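Reprendre une langue à quarante ans passés (et l'écrire à la main)

En mai j'ai repris le gallois. Je dis « repris » parce que j'en avais fait deux ans à la fac, dans une salle sans fenêtre, avec un lecteur adorable qui s'appelait Meirion Vaughan et qui nous faisait chanter les mutations consonantiques sur des airs de chorale. Il m'en restait bonjour, merci, et une phrase sur un mouton que je n'ai jamais pu placer nulle part.

Donc j'ai recommencé au début. J'ai d'abord essayé avec une appli, Ulitz, que ma sœur utilise pour le portugais et dont elle dit le plus grand bien. J'ai tenu 5 semaines. Je gagnais des points, j'étais ravie, et puis un soir j'ai voulu écrire trois lignes à une correspondante et rien, le vide complet ! Je reconnaissais tout quand on me le montrait et je ne savais rien sortir toute seule. (Les gens qui apprennent le solfège me disent que ça leur fait pareil.)

Alors je suis revenue au cahier. Un gros cahier Hladun à petits carreaux, papier un peu jaune, qui coûte trop cher et que j'achète quand même. À gauche le mot, à droite une phrase que j'invente moi-même, et en dessous, si j'ai le courage, une deuxième phrase où le mot a subi une mutation. Parce que oui, en gallois les mots changent de première lettre selon ce qu'il y a devant. Cath, le chat, devient « y gath » avec l'article, et quand on cherche « gath » dans le dictionnaire on ne trouve rien du tout et on se met à pleurer doucement.

J'ai aussi une règle pour les couleurs : bleu pour le féminin, noir pour le masculin, et le crayon à papier pour ce dont je ne suis pas sûre. Il y a beaucoup de crayon à papier.
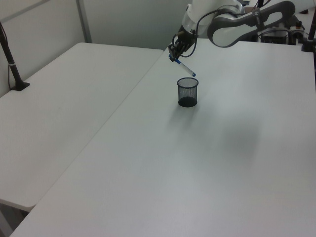 Mon objectif de départ c'était 500 mots avant la fin de l'été. J'en suis à un peu plus de la moitié, et encore, en étant gentille avec moi-même, il y a une page entière de fruits que je relis chaque fois comme si je la découvrais. Une lectrice m'a écrit qu'elle avait arrêté de viser un nombre et qu'elle se donnait plutôt vingt minutes après le dîner, point. J'ai essayé, ça me va mieux. Sauf les soirs où je m'endors sur le canapé, évidemment.

Côté bouquins, j'ai retrouvé dans un carton la grammaire de la fac, chez Sarkow, 700 pages, aucune illustration, et des exemples du genre « le pasteur a vendu la charrue de son frère ». Je l'adore. Je ne la conseille à personne pour débuter mais quand on a une question précise sur les prépositions conjuguées (si, si, les prépositions se conjuguent), la réponse est dedans, en corps 8, dans une note de bas de page.

Pour l'oreille, la radio en faisant la vaisselle. Au début c'est un long ruban de sons, et puis un matin j'ai compris « il va pleuvoir dans le nord » et j'en ai parlé à tout le monde au bureau. Les prévisions météo sont parfaites pour ça, le vocabulaire tourne en rond et on a droit à une nouvelle chance toutes les heures.

Si quelqu'un connaît un groupe de conversation en ligne pas trop intimidant, je suis preneuse, laissez-moi ça en commentaire. Et si vous avez un truc pour retenir les nombres, aussi, parce que là je bloque à onze.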